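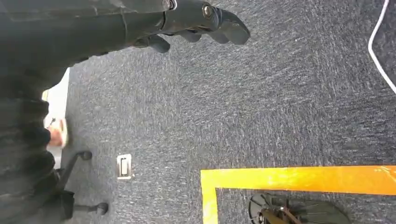 Skamen Bench Handover Set: data card

Version 3. Maintained by Ghazala Rizvi and Vy Trình, Wotley site.

Summary
887 episodes of small-parts handling by an arm with a fingered hand, recorded to study how bench jobs change when part of the handling is automated. Five operators took part. Wrist and head views are supplied.
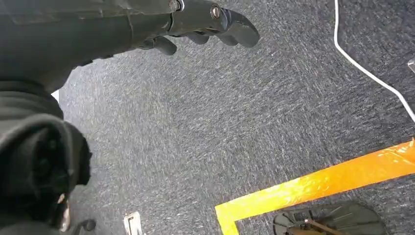 Staffing is covered in the notes file. Before the trial, two people shared each bench; one now sorts and packs while the other supervises the arm and logs stoppages. Floor markings are part of the working rules: operators do not step over the orange tape on the carpet while the arm is powered. Humaira Lashari's shift interviews record more standing time and fewer repeated reaches.

Known limits
Pay grades were not reviewed during the trial. Stoppage codes before January use the old Nillia list and should not be merged with later ones.
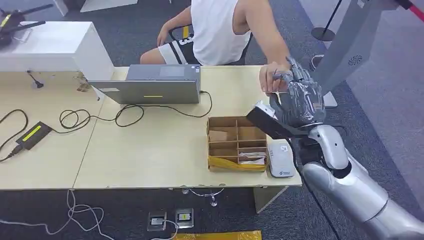

Fig. 3. Operator at the bench with the film-wrapped hand; laptop and divided box on the table.

Contact
Questions on labels: Jawad Rana. Access to interview notes: Maxine Fairweather.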